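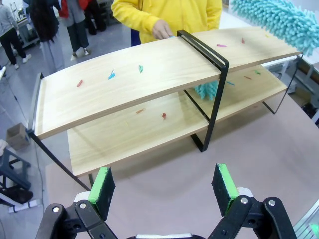

September
By Jetine

I've had the Jimaveo two-tier shelf for 4 months now, so I think I can say something useful about it. I bought it for my sewing corner, which had got to the point where I was hunting for buttons in a mug.

It comes flat in a box that's far too big for it. Boards, metal side frames, a bag of screws and an Allen key that went straight in the bin (get a proper one, your knuckles will thank you!). The leaflet says 30 minutes. I took 40, and that includes putting one frame on back to front and having to undo the lot.

Once it was up I was really pleased. It's steady, it doesn't creep along the table when the machine is running, and the gap between the tiers takes a short jar with the lid on. A tall jar, no chance. I do wish they'd given the boards a little lip, as small bits roll off and my floor is now mostly beads.

The wood arrived feeling rather dry, so I gave it a rub with Plalumero wax, two thin coats, and left it overnight. Tea wipes off nicely now. I wouldn't bother waxing the underside again, what a faff.

It cost me £24. My old Sandhu rack was cheaper but it wobbled from day one, and I'd never go back. I'd knock off a star for the missing lip and that silly key, so four out of five from me. If they ever do a three-tier one I'll be first in the queue, though I'd want to know it fits under my window before I paid for it.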